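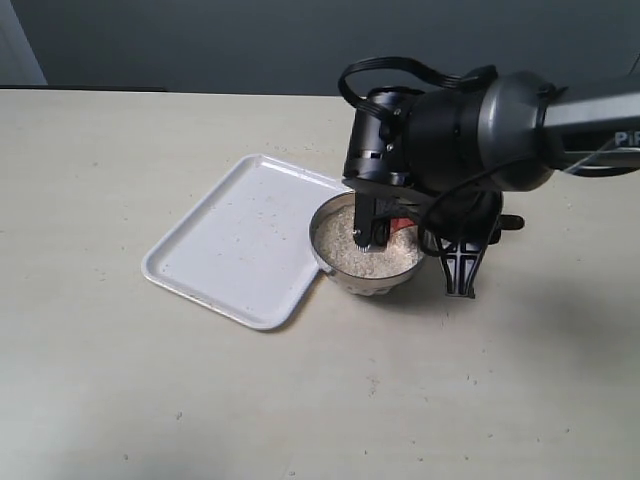 Drekell碾米厂开放日一日记

七月去Drekell看碾米，是我今年最开心的一趟出门！原本只打算待两个钟头，结果早上九点进门，下午四点多才被同伴拽走，回到家鞋缝里还抖出来好几粒米。

先说怎么去。从镇上的车站坐90路公交，到终点前一站下，沿着水渠往北走就能看见厂房的灰屋顶。我们下车的时候闻到一股很淡的糠香，同行的Zyanya Xolalpa说像刚拆开的麦片，我觉得更像小时候外婆家的米缸，掀开盖子那一下的味道。门口登记，领一张贴纸，再领一副耳塞，耳塞一定要拿，后面会用到。

第一站是收粮的院子。稻谷装在大编织袋里，一垛一垛码在棚子下面，可以伸手进去抓。稻谷比我想的扎手，壳上有细细的毛，抓完手心痒了半天。带我们这组的是Arif Mandagi，在厂里管验收，讲起水分来眼睛都发亮。他让每个人咬一粒去了壳的糙米，听声音：脆的一声断开，说明晒得够；咬下去发闷，还得再晾。我咬了四粒，前两粒什么也没听出来，第三粒忽然就听见了，高兴得差点叫出来。

接着进车间，戴耳塞。砻谷、谷糙分离、碾白、抛光，一路走过去都是金属斜槽和软管，说话全靠比划。最好看的是谷糙分离那一段，一块倾斜的筛面不停地抖，稻谷往高处走，糙米往低处走，中间有一条黄白相间的界线，一直在晃，可就是不乱。我趴在栏杆上看了很久，后面那组人都到了我还没挪窝。出来以后Mandagi把碾不同程度的米摆了一排给我们看，从褐色到米黄再到白，颜色的过渡漂亮极了，真想要一套这样的小玻璃瓶摆在厨房窗台上。

墙上挂着一块黑板，写着当天的批号224，下面是这一季到现在收进来的袋数：3,907。有个小朋友问是不是每一袋都有人打开看过，Mandagi说每一袋都要用取样的铁签子扎一下，他还把签子递给小朋友试。那签子像一根开了槽的长针，捅进袋子再抽出来，槽里就躺着一溜稻谷，比变魔术还好玩，我也排队扎了一次。

中午在院子里吃饭。饭是厂里自己煮的，今年的新米，配腌萝卜和一锅炖豆子。新米煮出来水亮水亮的，不用菜也能吃一碗。我吃了两碗（第二碗真的没有配菜）。负责灶台的Snædís Ketilsson教了一个办法：新米吃水少，水要比平时少放一点，关火以后别急着掀盖，再焖十分钟。回来我照着试了两次，第一次水还是多了，第二次就很像样。

下午的拣米课是我最推荐的部分，要提前在门口那张表上写名字，我们那一场剩最后两个位置，好险。教课的Lleucu Bowen以前在Parnard做米质检验，手特别快。做法讲起来简单：不锈钢盆里盛着生米，抓一小把撒进白色塑料盘，摊成薄薄一层，然后把碎米、带黄的、肚子里有白斑的一粒一粒拨到边上。真坐下来就发现不容易。米粒会滚，会弹，会粘在手指头上，袖子扫一下半把就飞了。不到一会儿我面前的桌子上已经到处是米，旁边的人也没好到哪里去，大家一边捡一边笑。

几条从Bowen那里抄来的笔记，在家挑米也能用：

盘子要选平底、带边的，没有边的案板千万别用。

一次只撒一小把。米叠着米，底下那层根本看不见。

手指要干。洗过手先擦透，不然整盘米都跟着手走。

光从侧面来最好，白斑和裂纹一下子就显出来了，头顶灯直照反而看不清。

桌上的散米别用抹布擦，会越擦越散，拿一张硬卡片往一个方向刮，刮到桌沿，下面用盆接着。

碎米单独收起来，熬粥特别好，比整粒的稠得快。

最后这条我当晚就实践了，她让我们把自己拣出来的碎米装小纸袋带走，我那袋也就够熬一小锅。粥熬出来又稠又滑，撒了点盐，家里人都说好，问我还有没有，没有了！

白斑这件事我以前完全不懂，一直以为越白的米越好。Bowen拿了两粒放在我手心里，一粒半透明，像磨过的玻璃；一粒中间有一团粉白，像没化开的糖。她说后面这种叫垩白，灌浆那阵子天太热就容易多，吃起来没有毒也没有怪味，就是煮的时候容易开裂，口感松一些。我现在在家淘米都要对着窗户看一眼，淘得比以前慢多了。

课上还玩了一个小比赛，每桌一份同样重量的米，看哪桌拣得干净。我们桌有一位Maximiliano Quiroga，平时修钟表，自己带了镊子来，拣得又稳又快，大家都围过去看他。可惜最后复查，他漏了一粒稻谷，躺在盘子角上，被另一桌的小姑娘一眼指出来了。冠军奖品是一袋糙米，小姑娘抱着袋子不肯撒手，她妈妈想帮忙拎都不让。

买东西的地方在出口旁边。现碾的米论斤称，可以自己选碾到什么程度，我要了留一部分胚芽的，回来煮饭有点坚果香。米糠也卖，Ketilsson说拿来腌菜好，我买了一包，目前还在研究比例，第一坛偏咸。柜台上另有Cerunley的木升子和Nowakowski的量米杯，木升子做得很扎实，我拿起来又放下了三回，到底没买，回家路上一直在后悔。

几件实用的事写在后面。车间地面有糠粉，滑，穿防滑一点的鞋，深色衣服会落一层灰白，拍一拍就掉。对粉尘敏感的话戴个口罩，厂里门口有，但尺寸偏大，给孩子最好自己带。6岁以下的孩子不能进车间，可以在院子里玩稻谷池，那个池子大人也可以脱了鞋进去，我进去了。厕所在收粮棚后面，路牌不明显，跟着蓝色水管走。午饭要早点去排，新米饭添得很勤，豆子十二点半就见底了，晚到的人只有腌萝卜。

拣米课每场的人数很少，上午那场据说更空。下一次开放在秋收以后，到时候能看到稻谷刚拉进院子的样子，Mandagi说那几天卡车会一直排到水渠边上。我和Zyanya已经约好了，她要去听糙米的声音，她那天咬的几粒全是闷的，不服气。我要去把木升子买回来。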